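Encyclopedia > Countryside > Grassland > Hay meadow

Hay meadow

A hay meadow is a field of grass and wild flowers which is kept for cutting. The cut plants are dried and stored, and the animals eat them in winter when there is little fresh grass. It is different from a pasture, where the animals feed directly on the growing plants. In many farms the same field has both uses in one year: it is closed in spring, cut in summer, and opened to cattle or sheep in autumn.

The yearly work

The year of the meadow begins when the animals are taken out, usually in early spring. On some farms manure is then spread in a thin layer. Stones and fallen branches are picked up at this time, as they can damage the blade of the mower later. After this the field is left alone.

Cutting takes place between June and the end of summer, depending on the height above the sea and on the weather. In the low fields of the Folline plain the grass is ready early and may be cut two times. In the upper valley of Saavedra, at 2,000 metres, there is one cut only, and in a cold year the farmers may wait for it until the first days of September.

After the cut, the grass lies on the ground and is turned so that the air can reach the lower side. In good weather it needs two days to become dry, and in damp places it needs longer. When rain is expected it is raked into long rows or small heaps. In wet regions it was traditional to hang the hay on wooden racks or on wires, and this is still done on steep land where machines cannot go.

Hay which is stored too damp can become mouldy, and it can also heat itself inside the stack. In bad cases it takes fire. For this reason the older barns have gaps between the boards of the walls, and the stack was not pressed against the wall.

Plants

The number of plants in an old meadow can be high. Common grasses are sweet vernal grass, crested dog's-tail and red fescue. Among the flowers there are yellow rattle, oxeye daisy, knapweed, red clover and meadow buttercup. Buttercup is bitter and harmful to cattle when it is fresh -- but when dried it loses this effect.

Yellow rattle has a special role. It takes part of its food from the roots of the grasses, so the grasses stay weaker and other flowers find room. Its seeds make a small noise in the dry pods, and in several countries this noise was the sign that the cutting could start. The seeds do not live long in the soil, so if the field is cut too early for a few years the plant disappears.

Strong fertiliser has the opposite result. The tall grasses grow quickly and cover the rest. A field which was treated in this way can need a very long time to recover, even if the farmer stops completely.

Animals

Late cutting is helpful to birds that make their nests on the ground, such as the corncrake, the skylark and the whinchat. Many butterflies and bumblebees depend on the flowers. It is often advised to mow from the centre of the field to the outside, so that the animals can escape towards the edges.

Decline and restoration

In the twentieth century many hay meadows were ploughed or were changed to silage. Silage is cut earlier and is stored without air, therefore it does not depend so much on dry days. Other meadows, mostly the steep and far ones, were simply left, and bushes came in.

Restoration is normally done with green hay. Fresh hay from an old meadow is spread on a prepared field on the same day, and the seeds fall from it. The Plistelia meadows were restored by this method, with hay brought from the slopes near Petitel. The parish of Petitel still has 300 hectares under yearly cutting.

Filed under: Grassland, Farming, Wild plants, Summer work

Last changed: Sunday, July 19, 2020

Reader comments (3)

Guest: Thank you for the part on yellow rattle. We sowed it in spring and nothing came up. Is autumn better?

Page author: Yes, autumn. The seed must pass a cold winter in the ground before it can grow. Please use fresh seed and scratch the soil open first.

Guest: In our valley the hay on the racks was turned by the children before school. The article could say more about the racks.

Page author: I agree that this section is short. The racks had many forms, and each valley had its own word for them. 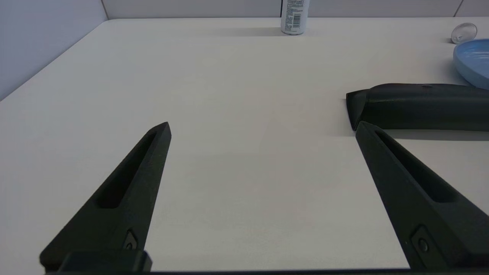
The simplest form was one pole with short side branches left on it, and the hay was hung from the bottom to the top. I will add a paragraph when I have checked the names used in Saavedra.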